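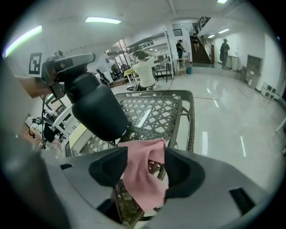

How full should a woven laundry basket be before you stop and empty it?
Stop when the clothes reach the rim. Anything heaped higher gets squashed, creases badly and tends to slide off on the stairs.

Section 2: Filling and emptying your Lestholm basket

You've got the basket out of its box, so now for the fun part! A good open weave lets air in from every side, and it's lovely to live with once you get into the swing of it.

1. Stand the basket on a flat, dry floor, with a hand's width between it and the wall.
2. Run your palm round the inside. If a strand end catches, tuck it back under its neighbour.
3. Shake each piece out before it goes in (cloths, pillowcases and socks especially).
4. Lay heavy things such as towels and jeans at the bottom, with light cottons on top.
5. To empty it, lift pieces out one at a time. Thin fabrics can snag on the weave, so ease them free with two fingers and never tug.

Note: Damp flannels are fine on the rim for an hour or so, but let them dry fully before dropping them in.

Caution: Do not drag a full basket by its rim. Put both arms round the body and lift.

Caution: Keep the basket away from radiators and open fires. Dried-out strands go brittle and snap.

Cleaning

Brush the gaps with a soft, dry paintbrush (an old one is perfect!), then wipe with a barely damp cloth. Leave it upside down overnight. For the fabric liner, see Section 9.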